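Heywood Home Help > Kitchen & Dining > Storage

Mixed plates that don't match, how do you sort them?

Posted by Marcelle Rey

I have ended up with a lot of single plates. Most came from restaurant supply closeouts and thrift stores, and no two sets are complete. Some are white with a dark rim, some are cream with an orange sunburst and Chinese characters around the edge, and there's a small blue-green one I use for snacks. One is plain black.

Right now they go in one stack and I always want the one on the bottom. The cupboard is 30 inches wide with one fixed shelf. I rent, so I can't drill. 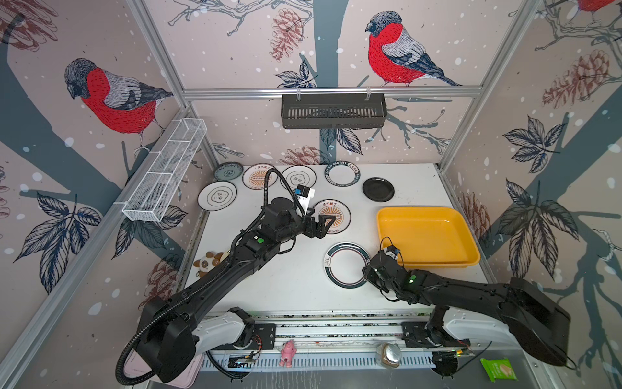

I've thought about sorting by size, by color, or by how often I use them. I also bought a wire basket with dividers and a black slotted one that clips onto a rail, but I don't know if either should be used for plates. The printed designs matter to me and I don't want them scratched. What do other people do?

3 replies

Ülle Juška

Sort by size first. Color looks nice for a day and then you have a small plate under a big one and the stack wobbles. Lay everything out on a table before you put anything back, so you can see which ones are close enough in width to share a stack.

After that, keep each stack to 4 plates. You can lift that many with one hand and get to the bottom one without unloading the shelf. Put the ones you use daily at the front.

For the printed plates, check whether the design is under the glaze or on top of it. Run a fingernail across the edge of the pattern. If you can feel a step, it's on top and it will wear, so put a piece of felt or a paper towel between those plates and wash them by hand. If it feels smooth you can stack them as they are, but check the foot of the plate above. An unglazed foot is rough and will leave marks on anything.

I wouldn't put dinner plates in a basket that hangs from clips. Use it for sponges or a brush. The wire one with dividers could hold a few small plates on edge if it sits flat on the shelf.

tallow_167

get a plate rack. I have the Saso one, it was cheap and it fits in a cupboard. done

Marcelle Rey

Thanks. I did the fingernail test and 2 of them have a raised print, so those get felt. The rest are smooth. I'm going by size and keeping the black one on its own because it shows every mark. Does the Saso rack hold wide plates upright, or only side plates?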